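**Unit 8: Ranking and the feed**

Revised 10 February 2025. Read before the lab on Herkia.

### 1. What a feed does

A social network holds far more posts than a user will read. When a user opens the app, the service picks a small set and puts it in order. Older services sorted by time alone. Most current services score each post and sort by score.

The course uses Herkia, a small teaching network with 1,974 accounts. Its ranking code is short enough to read in one sitting, and all weights are set in a single file.

### 2. Stages

Ranking on Herkia runs in two stages.

**Candidate selection.** The service collects recent posts from followed accounts, plus posts that those accounts have shared. The list is capped at 2,000. If the cap is reached, the oldest posts are dropped first. A user who follows many busy accounts will therefore lose older posts before any scoring takes place.

**Scoring.** Each candidate is given a number. Herkia adds four terms:

- predicted chance of a reply, weight 8
- predicted chance of a like, weight 1
- closeness of reader and author, weight 3
- age of the post in hours, weight -0.5

The top 500 are kept. The app loads them in pages as the user scrolls.

Note the gap between the first two weights. A post that draws replies can outrank one that many more people would like. Arguments draw replies. Students should keep this in mind when they read the lab output.

### 3. Post types

The scoring terms are the same for text, link and photo posts, but the predictions are not. Photo posts have their own model, trained on how long users stop on a picture. The model does not look at the picture itself. It uses the author, the caption length and the time of day. Two photos of quite different things, posted by one author at the same hour with captions of equal length, get the same prediction.

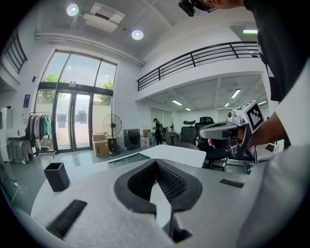 *Fig. 1. Photo post, short caption: "Two hand-held grippers."*

Pleleck, the add-on used in the second half of the lab, replaces this model with one that also reads the words of the caption. Load it only after the baseline run is saved. It overwrites the score table.

### 4. Feedback

Users can only respond to posts they are shown. Their responses then become training data for the next model. A post type that starts low gets few views, so few responses, and stays low. Sandhu, the logging tool, records both the posts shown and the posts scored but dropped. Without the second list the effect can't be measured.

One common fix is to fill a few slots at random. This costs some short-term engagement and gives cleaner data. Herkia has the option switched off by default.

### 5. Exercises

1. Set the reply weight to 1 and run the ranker again. Report the change in the top page for three test accounts.
2. Turn on random slots. Compare the Sandhu logs before and after.
3. Sokden, the network used in Unit 7, sorts by time only. State which parts of section 4 still apply to it.

Submit the weight file along with the written answers. Logs from the November run are in the course folder and may be used as a baseline for exercise 2.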